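Do we need the dotted blocks?

Bit-na Hong wants the club to buy the Varniletti block set for Wednesday game night. I went over to Nosari Hall to look at a few pieces on a white table, and I came home unconvinced.

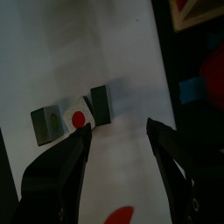
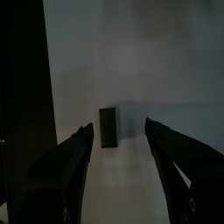 What you get for the money

The full set is 165 pieces and a rule sheet that runs to 10 pages. I read it twice. Bit-na says the dots make it a matching game and a stacking game at once, which sounds to me like two games we already own. The red dot on white I can find from across a room. The green dot on dark gray is another matter, and I would like to see someone try it under the hall lights in January.

The dark green ones look nice enough. So did the tile game we bought from Yurchenko, and that has been out of the closet twice.

Before we vote

Temitope Okafor has offered to borrow a set for one evening so members can play a few rounds. Fine by me. Bring your reading glasses, and tell Temitope by Monday if you want a seat. My vote is still no.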